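Undisari chasing 250 at Dinard – was it ever on?

Started by longstop_anel, Tuesday, January 19, 2021

longstop_anel
Everyone at the ground is calling it a great chase. I'm not so sure. We needed 250, we got there with four balls left, and Engelbrecht dropped their captain's best shot straight back to us as a wide. Fine, a win is a win. But the pitch was flat as a road and their third seamer was bowling half-trackers. Would we do that against Drosta?

pzm_offspin
Flat? Did you watch the first hour? Precious Mahlangu had the ball going round corners. Two down before the drinks.

longstop_anel
Two down to bad shots. Zwane chased one she could have left until April.

covers_on
How does a bowler "drop a shot back as a wide"? Lost me there.

longstop_anel
Typing on the bus. I meant she bowled a wide when they had us pinned down. Last over but two.

pzm_offspin
Chantelle Zwane also made the runs that won it, second time she was let off. You left that out.

baysal_e
Both of you have a point. What bothers me is the league table. 1,026 runs for the season sounds lovely until you see 604 of them came against the bottom two sides. I'd wait for the Drosta match before getting excited.

covers_on
Where are those numbers from? The scorebook or the website? The website had Zinhle Oosthuizen down as a wicketkeeper all last season.

baysal_e
Scorebook. I wouldn't trust the website either.
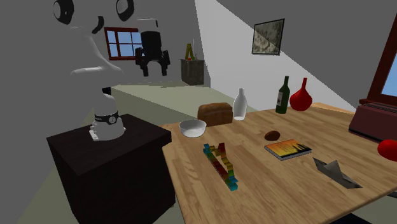 Simulated robot arm and gripper, wooden table

pzm_offspin
Scorebook will do for me. I still say you don't chase 250 by luck.

longstop_anel
You do if they put down enough catches. Ask me again after Drosta.

covers_on
Is that one home or away? The fixture card says both.

baysal_e
Away, last I heard. Bring a chair, the benches are terrible.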